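Blog > Family > Foster Care Notes

The licensing packet for our county is 100 pages long, and most of the questions I get by email concern the same handful of them. I have put what I know about the home study and the first placement in one post so I can link to it.

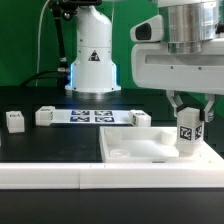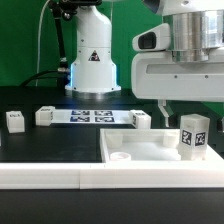 Ongart Foster and Kinship Parents Network, Records and Training Team

The home study took five visits in our case. The first was an interview at the kitchen table. The second was a walk through the house with a tape measure, mainly for the bedrooms: window size, floor area per child, distance from the door to the stairs. Medicine has to be locked up, including vitamins. We bought a Zonico lock box, which fits on a closet shelf and takes a four-digit code. The worker opened and closed it twice and wrote something down.

The remaining visits covered references, money and discipline. Bring pay stubs. Bring vet records if you have a dog. Our worker also wanted to know who would drive if both of us were sick, and we did not have an answer until the following visit.

Training is separate. Ours met in the evening at the Grumitz branch library, and a missed session had to be made up before the license could be issued. I missed the one on medical consent and waited until November for the next.

When the call came we had about 2 hours. The placement form gave us an age, a school, an allergy and a shoe size. I now keep a folder by the phone with blank copies of the following:

- medication log
- school enrollment form
- visit record
- mileage sheet

The mileage sheet matters more than it looks. Visits with birth parents were in Ernard, and a round trip there and back was 100 miles. The claim has to be in by the end of the following month and the odometer readings must be written in ink. I lost one month's payment to pencil.

On sibling groups: tell the worker early if you would take more than one child. It changes the bedroom math and may mean a second walk-through. We added a bed after licensing and had to have the room measured again.

14 comments | 37 shares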